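Handout 5: Comparing hand-held grippers fairly
Manipulation practical, spring block. Notes by Melur Ngui

Before we go any further, please do read the sheet from last time on cup grasps if you missed it, as I shall be leaning on it rather heavily. Several of you asked in April why we spend a whole session on comparing grippers when the data sheets are there for anyone to read. It's a good question, and I'm afraid the answer takes me most of this handout.

What we are comparing

We have two sets of finger pads to try this term, the Tronine and the Pukier. The Tronine pads are the stiffer of the two and open to 104 mm. The Pukier pads open to 70 mm, which sounds mean until you have spent an afternoon with small cups and found that you hardly ever want more. Both sets fit the same hand-held body, so you can swap them without touching the tracking plate or the wrist camera, and I would ask you, very nicely, not to touch either of those!

For the analysis we use the Chiriac logging software. It stamps the jaw opening and both camera streams on one clock. If your streams drift apart, stop and restart the logger. Please don't try to mend it afterwards in a spreadsheet – I have marked reports where people did, and it was a sad evening for all of us.

Two viewpoints

You will be working from a head view and a wrist view, and it is worth getting used to how different they are. The head view is generous. It gives you both hands, the whole layout, and a fair idea of what each hand is up to in relation to the other. It is poor at contact, though, as the gripper has a habit of sitting between you and the very thing you want to look at. The wrist view is rather the reverse: the pads are always in the same place, the gap between them is easy to judge, and everything further off is a bit of a guess. 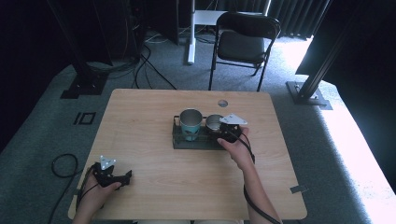 The head view, with the right-hand gripper at the small silver cup.
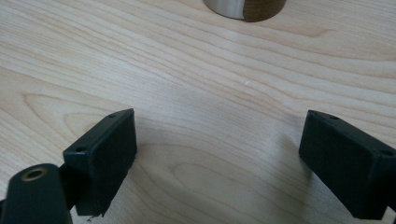 When you come to score a trial, then, use both views and write down which one you relied on. Last year's group scored nearly everything from the head view and got a lovely tidy table of results, and when we went back through the wrist recordings a good number of the "clean" grasps had one pad arriving well ahead of the other. That matters a great deal with a light cup, which will slide or tip before the second pad gets there.

How to run a trial

Each pair does 200 grasps in total, split evenly between the two sets of pads. Change pads halfway through each object, and let the other partner go first on the next object, so that we don't end up measuring who was tired. Start with the jaws fully open every time. Approach at whatever speed feels natural to you, close, lift a hand's breadth, hold while you say "one, two" in your head, and put the cup down again.

Score it as held, slipped or dropped. If you honestly can't decide between the first two, call it slipped and add a note. I like notes, and I do read them.

A word on cables, while I remember. Let the cable run back along your forearm and leave yourself some slack at the elbow. A taut cable pulls the wrist round ever so slightly, and you will blame the pads for it.

What to expect

My own pilot run with the Pukier pads gave 69 held out of the first hundred, which I thought rather low. On the Sostmont arm the same pads did noticeably better, and I have my suspicions about why – mostly to do with how squarely an arm comes in compared with a person chatting to their neighbour. I'd like you to form your own view first, so we'll leave that for the discussion.

For your report, two pages is plenty. Put the raw scores in an appendix, say which viewpoint you trusted and when, and give me at least one trial where the two views disagreed.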